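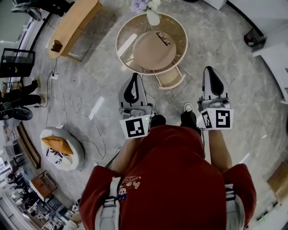 Home | Features | Rooms | Buying Guides | Letters | Subscribe

The small table that ends up holding everything

2018-05-15

Most living rooms have one piece of furniture that does more work than it was bought for, and it is usually the side table. It goes in as a place for a lamp or a cup. Within a month it has the post on it, a phone charger, two remote controls and somebody's reading glasses.

The round ones have come back into the shops in a big way this year. A typical model has a thin rim of pale wood, a glass top and a second shelf underneath. Some have a small drawer as well. Kernley, which makes tables in this style, brought out its first in August and now sells it in 3 sizes. The middle one is the one people buy.

Glass on top of a shelf is a good arrangement for a small room. Light gets through it, so the table takes up less space to look at than a solid one of the same width. Whatever is on the shelf shows from above, which suits a pair of glasses or a library book and is less kind to old receipts. Those belong in the drawer.

Drawers on round tables are nearly always shallow. The Karkico version takes a pack of cards, a pen and a box of matches, and not much else. Check how far it pulls out before you decide where the table will stand. A drawer that opens towards the sofa gets used, and one that faces the wall gets forgotten. It also gets left open, at about shin height, so people with small children may prefer to do without.

Then there is the vase. White is the easy choice on a pale wooden table, and lavender or anything in that range of purples goes well with it. Keep the bunch short if people have to talk across it. Munshi, a homeware shop that started with some 1,000 vases bought from a closing pottery, sells mostly plain white ones now. A heavy base matters more than the shape, as a light vase on glass slides when the table is knocked.

Floors make a difference too. On carpet a small table rocks. On hard floors, and grey marble patterns are everywhere at present, it stands level but moves easily and makes a noise when it does. Felt pads under the feet cure both. Gruvano sells them in sheets that can be cut with kitchen scissors - a sheet does one table with a little over.

Leads are the other thing to sort out early. If there is a power strip nearby, run the cables along the wall or under a bench, and leave the floor between table and seat clear.

Clean the glass with a damp cloth and then a dry one. Wipe the rim separately, going with the grain, and lift the vase when you do it. Water marks on pale wood come up within a day or so and take a good deal longer to get out.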